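**Group 6 — Flat-pack furniture study, progress notes**
Alun Llewellyn, Indrek Sproģis
2023-04-06

Aim: find out why small plastic tables wobble. Ours is the white one, code name Jilano. Load test first, then look underneath.

Loaded it to 22 kg, slight lean, no cracks that we could find. Indrek thinks its the leg joints, Alun says the top flexes. Still argueing.

Flipped it on the black cloth so the bracing can be measured. X brace across the middle, raised rim round the edge, ribbed collars where the legs join. 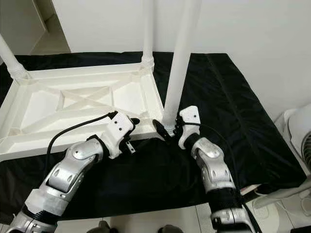 Next — measure rim depth, redo the load test with the legs swapped around. Graph colours need fixing too.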